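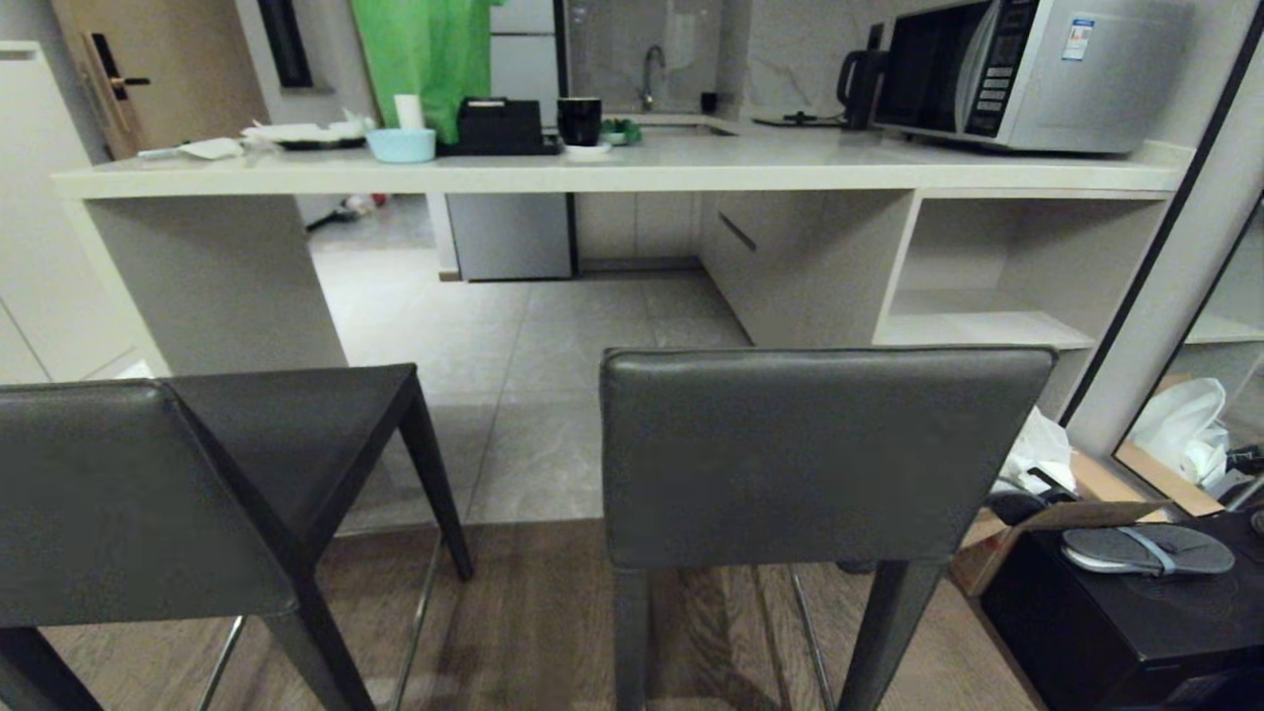
One visitor in our group asked, before the tour had properly started, why anyone would teach a robot in a kitchen when there were warehouses that would pay for it. The answer came back that warehouses were already being served, and that the hard part of a home is that things never stay where you left them. We wrote that down, and it ended up shaping most of this report.

Visit Report: Home Robot Open Day at Irer
Unit 2 project, Introduction to Automation

Purpose of the visit

Our class project this term is on robots that work outside factories. We had read about picking and placing objects but had only seen it done on a bench, with wooden blocks. The open day at Irer was a chance to see the same kind of work done in a furnished apartment. We wanted to find out how the arm is controlled, what it can see, and what happens when a task goes wrong.

The site

Irer runs its demonstrations in an apartment in the Güler building in Trelgate. The kitchen is compact. It has a long white counter with bar stools at it, a small refrigerator underneath, a sink, a kettle and a microwave. There was crockery on the counter along with crumpled tissues and other everyday things. The staff said they don't tidy before a session unless something is in danger of being broken.

The floor changes from brown wood grain to light gray tile near the counter. We would not have noticed this, but the guide brought it up. Shiny tile reflects light and chrome legs reflect it even more, and both can confuse a system that is trying to work out where an object ends.

The equipment

The robot is called Terier. It has an arm with a gripper at the end, and the gripper has two black fingers. They taper toward the tips and open wide, wider than we expected from the diagrams in our course reader. At the demonstration Terier was operated by a person using hand controls. The sessions are recorded, and the recordings are used later to train a program to do the same tasks without the person.

We had assumed it would be running by itself. A couple of us were disappointed at first. After watching for a while we understood better why it is done this way. The operator makes dozens of small corrections that would be very hard to write down as rules, for example backing off a little before trying a grip again from a different side.
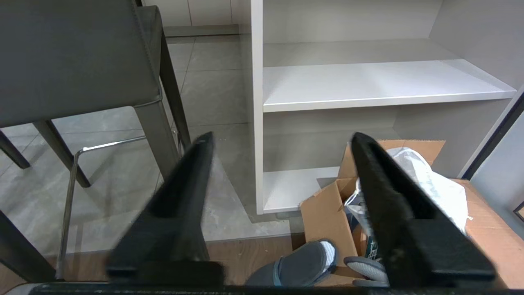
Trelgate, 13 December 2021

Notes from the demonstration, typed up the same evening.

The first task was on the counter. The operator was asked to move a mug from its saucer and put it down closer to the sink. The mug was light and there was not much free space around it. The gripper came in slowly from the side, closed on the handle, slipped, and opened again. The second try was from above with one finger inside the rim. It held. The full attempt took longer than any of us would need, and it was counted as a success.

The second task was on the floor, picking up slippers near an open cardboard box by the white shelving unit. We thought this would be the easy one. A slipper is soft and has a big opening, so there is plenty to grab. The trouble was getting to it. The stool legs and the footrest bar take up a lot of room at that height, and the flaps of the box stick out in several directions. The operator had to bring the gripper down between the stool and the shelving with the fingers already open, then turn the wrist before closing.

From the wrist view you get a very clear look at whatever is between the fingers and a poor idea of what is beside them. The fingers themselves hide part of the view. The operator said the wrist view is for the last few inches and the head view is for everything before that. On this task a box flap got pushed down once, and the operator stopped, lifted the arm clear and started over. That attempt was saved too. Failed attempts are marked and kept.

There was a crumpled plastic bag in the box as well. Someone asked if it could be picked up next. The operator said bags are saved for later sessions, as they change shape every time they are touched and a grip that worked once may not work again.

Questions we asked

How many attempts are needed for one task? The guide would not give a general number. For the slipper task, the log on the wall showed 123 attempts, counting the ones that failed.

Do they always use the same kitchen? No. They plan to add a bedroom and a laundry area by May. The furniture in this kitchen is also moved between sessions, mostly the stools.

What is the most common mistake? Closing the fingers too early. New operators do it most.

Could we try it? Yes, for a few minutes each. We used a practice arm in the hallway with a sponge as the target. Moving the arm to the sponge was not difficult. Judging when the fingers were level with it was, and most of us closed on air the first time.

What we learned for our project

Our original plan was to write a fixed sequence of moves for the bench arm at school and test it with objects placed on marked spots. We are changing two things. The objects will be set down by hand without marks, so that their position varies. We will also keep a record of failed grips, with a short note on what the fingers touched first.

We also want to put obstacles on the bench. Chair legs would be best, but the bench is small, so we will probably use dowels standing in a base. The slipper task showed that the object can be simple while the path to it is not, and our first plan had no test for that at all.

Problems with our notes

We did not time the attempts. We meant to, but the person with the stopwatch was also taking the notes, so we can only say which task seemed slower. We also did not ask how the head and wrist recordings are matched up in time, and we will need this for the section on sensors. A question has been sent to Irer by email. If the reply comes before the final draft is due, it will be added to the appendix.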